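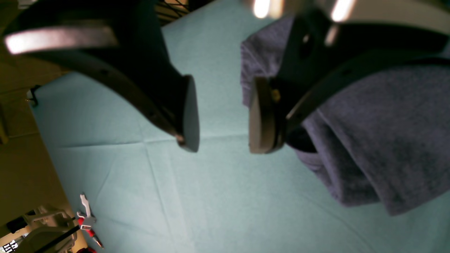
Filipa Rocha irons her tablecloth before she folds anything else on it, then admits the creases come back by lunch. "It's been folded in a drawer for years, so the lines are in there for good," she says, smoothing the cloth with the side of her hand. "I love it anyway. Laundry looks better on a nice color!"

Rocha has taught folding and clothing care at Cloutier, a small studio above a fabric shop, since September. Classes are capped at 10 people and run long, mostly over towels. She is wild about towels.

"Everyone wants to rush to the shirts," she says. "But a thick towel teaches you so much. It fights back. You fold it and it bunches up on you, so you learn to press the air out with your forearm and go again." She folds hers in thirds lengthwise, then in half, with the rounded edge facing out on the shelf. Her mother did it the other way, and they still argue about it.

Then come the hoodies, which she calls the best part of the evening.

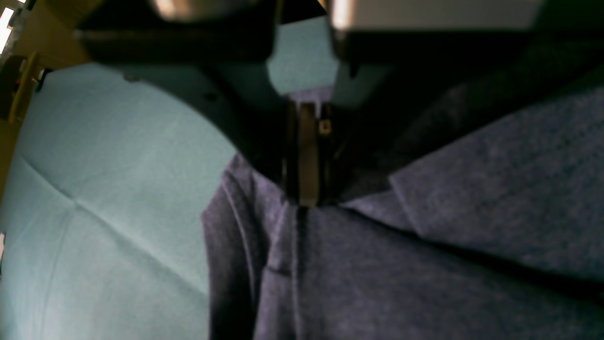
"Zip it first, all the way to the top," she says. "People skip that, and the two fronts slide apart while they're doing the sleeves. Hold the bottom of the zipper flat with one hand and pull with the other – slowly, especially on a soft knit, where the fabric loves to creep into the teeth." After that the sleeves cross over the back, the hood folds down, and the whole thing goes in half.

And if the zipper sticks? "Pencil lead! Rub it up and down both sides. I've saved about 300 zippers that way, and I'm still thrilled every time one moves."

Her next class covers fitted sheets. She has already bought 4 of them for practice, all queen size, and can't wait.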